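Skerlow Rabbit

The Skerlow is a medium-sized breed of domestic rabbit, kept mostly as a house pet and known for its dense, plush coat and its easygoing, rather nosy temperament. It takes its name from the village of Skerlow, where the breed was first raised, and it is still most often seen in homes and small shows within a day's drive of there. People who live with one tend to get a second before long, and anyone who has watched a pair of them flopped over side by side on a rug will understand why.

History

The breed goes back to a litter born in June in the barn of Mabli Gough, who had been crossing her own gray farm rabbits with a line of small, round-headed does bought from the Lorente rabbitry. Gough was hoping for a calmer rabbit that children could handle, and in that litter she found two kits with unusually thick fur and a habit of sitting perfectly still when picked up. She kept both, and most Skerlows today can be traced back to one or the other of them.

Iker Alcaraz, who ran the Lorente rabbitry at the time, took several of the offspring and worked on the coat, while Gough went on choosing for temperament. The two did not always agree (their letters on the subject of ear length are long and quite heated), but they stayed friends, and the written standard that came out of it all is still in use with only small changes. The breed register, kept at Plalthorpe, lists 3624 rabbits.

Appearance

A grown Skerlow weighs around 5 pounds, with does usually a little heavier than bucks. The body is short and rounded, the head broad, and the ears upright and well furred right to the tips. The coat is the thing everybody notices first – it is soft and springy, and it stands up again slowly after you run a hand over it the wrong way.

Gray is the original color and remains the favorite, but fawn, black and a smoky brown are all accepted. A fifth color, a pale silver called Sudisov after the family line that carries it, was added later and still causes some grumbling among breeders who feel the coat is a touch too thin.

Temperament

Skerlows are friendly, curious and quieter than many small rabbits. They like company, whether that means another rabbit or a person sitting on the floor with a book, and they are quick to learn the sound of the refrigerator door. Most will put up with being held for a short while, though like nearly all rabbits they are happier with all four feet on the ground and a warm hand behind the ears.

They are busiest in the early morning and again toward evening, and will sleep through a good part of the afternoon. A bored Skerlow will chew baseboards, table legs and phone cords with great cheerfulness, so it is wise to give them cardboard boxes, willow sticks and plenty of room to run.

Diet

Grass hay should make up most of what a Skerlow eats, and it needs to be on hand day and night. A small serving of plain pellets and a daily helping of leafy greens round things out. Romaine, cilantro, dandelion leaves and napa cabbage are all well liked. Cabbage of any kind is best brought in a little at a time, as some rabbits get gassy on it, and a rabbit that stops eating altogether should be seen by a vet without delay.

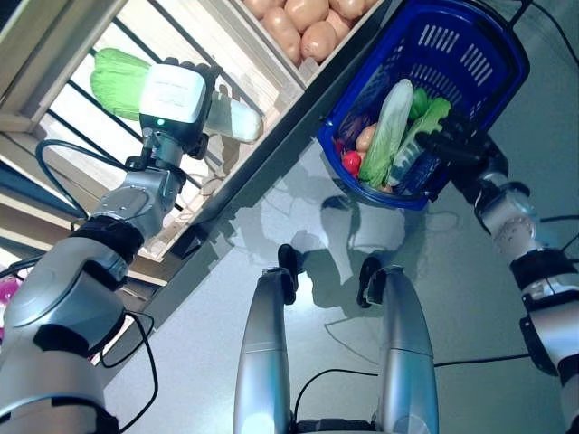 A head of napa cabbage, pale green at the leafy end.

Fruit and carrots are treats and should stay that way, however hard the rabbit stares at you. Fresh water is best given in a heavy bowl, which most Skerlows find easier to drink from than a bottle.

Care and health

The thick coat needs brushing once or twice a week, and every day during a molt, when the amount of loose fur has to be seen to be believed. Nails should be checked each month. The breed is hardy in cool weather but does poorly in the heat, and a shaded, airy room makes a big difference in summer.

Teeth are the main worry. Amparo Garrido's handbook for new owners, The Skerlow at Home, advises a dental check at every vet visit and gives a whole chapter to the warning signs, among them drooling, dropped food and a sudden dislike of hay. With good care, a Skerlow can be expected to live eight to ten years. The oldest on the register, a gray doe named Biscuit belonging to Benedetta Palumbo, lived to 17.

See also

House rabbits
Rabbit bonding
Lorente rabbitry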